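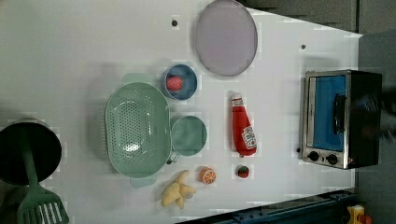
Section 4: Setting Up Your Rarano Punch Fountain

You've unpacked the box, washed the parts and picked a date. Now comes the fun part! A punch fountain gives guests a place to gather the minute they walk in, and once you've put it together a couple of times you'll be able to do it while talking to the florist. For your first party, start one hour before guests arrive and do a test run with plain water.

What should already be in front of you

The base with the pump inside, the center column, the lower bowl, the two upper tiers (they're different sizes, and the smaller one goes on top), the crown, the drip ring and the power cord. The silicone gasket is packed in its own little bag, taped inside the lid of the box. Please look for it before you recycle anything. If it's gone, order part 1169 from Lirno, who handle all our spares.

4.1 Choosing the spot

1. Pick a table that doesn't rock. Push down on each corner in turn.
2. Leave enough room for guests to reach the fountain from at least two sides. Against a wall you get a line, and out in the room you get a party.
3. Run the cord to the outlet along the back of the table and tape it flat to the floor.
4. Set the base down and turn the leveling feet until the bubble sits inside the circle on the front.

Note: Put your tablecloth on before you level the base. A thick cloth can throw the bubble off, especially if it has a seam under one foot.

Caution: Keep the base away from candles and from the edge of the table. Don't use the fountain outdoors in rain or on wet grass.

4.2 Building the tiers

1. Press the gasket into the groove at the bottom of the lower bowl, flat side down. Run a fingertip all the way around it.
2. Lower the bowl onto the base and turn it clockwise until it clicks.
3. Slide the column down through the bowl. It should drop the last little bit by itself. If it sticks, lift it out and try again – never force it.
4. Add the larger tier, then the smaller one. Each has an arrow on the rim, and the arrows should line up.
5. Finish with the crown. Gorgeous already, and there's nothing in it yet!

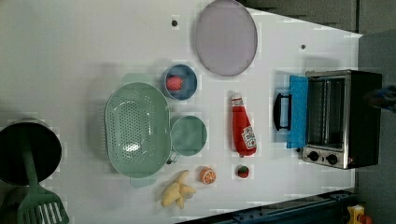

Can I leave the top tier off if my ceiling is low or my table is small?

Leave it off any time you like, as long as you put the crown directly on the larger tier and turn the flow dial down one notch so the punch doesn't splash past the rim.

4.3 Filling

1. Check that the power switch is off.
2. Pour punch slowly into the lower bowl until it reaches the MIN line. The full bowl holds 4000 milliliters at the MAX line, and a smaller crowd will be perfectly happy with half of that, 2000 milliliters.
3. Switch on and set the dial to Low. You'll hear a gurgle while the pump fills.
4. When punch reaches the crown, turn the dial up until you have a smooth curtain falling from each tier.
5. Top off the bowl to make up for what has gone up the column.

Strain everything first. Pulp, berry seeds, mint leaves and citrus slices all belong in the glass or in a pretty bowl beside the fountain. Lemonade, iced tea, white sangria without the fruit and most clear juices run beautifully. Our own favorite is cold hibiscus tea with ginger ale stirred in at the last minute – the color is unbelievable next to white flowers.

Caution: Don't use hot drinks, milk, cream, sherbet or anything with egg. Don't add ice to the lower bowl. Chill the punch overnight instead, and set the ice out in a bucket with tongs.

Note: Sparkling drinks lose their bubbles quickly in a fountain. Mix them in small batches and add more as the evening goes on.

4.4 Adding the drip ring and light

The drip ring catches the stray drops from people filling their cups, and it makes a lovely frame for greenery too.

1. Set the two halves around the base and press them together.
2. Tuck in your greenery, keeping it below the raised edge. Eucalyptus and ivy both hold up well all evening.
3. If you bought the Tsuji light disc, clip it under the lower bowl with the lens facing up.

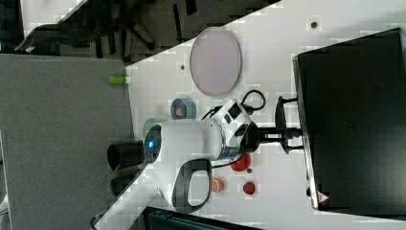
4. Press the button on the disc once for warm white, twice for slow color change, and hold it down to switch off. Try it with the room lights dimmed before you decide. Warm white is wonderful with pale punches, and the color change really comes alive with lemonade.

Keep the greenery clear of the air slots at the back of the base. If you're using the taller Faratico stand under the fountain, attach the drip ring first and then lift the whole thing into place with a helper, before filling.

4.5 During the party

Glance at the lower bowl whenever you walk by. If the punch drops under the MIN line, the curtain will break up and the pump will get loud. Switch off, refill, count to ten and switch back on.

If the curtain falls on one side only, check the bubble again. Somebody has probably leaned on the table.

When the last guest has gone, switch off and unplug before lifting any tier. Cleaning starts in Section 5, and you can leave the tiers soaking in warm, soapy water while you finish up in the kitchen.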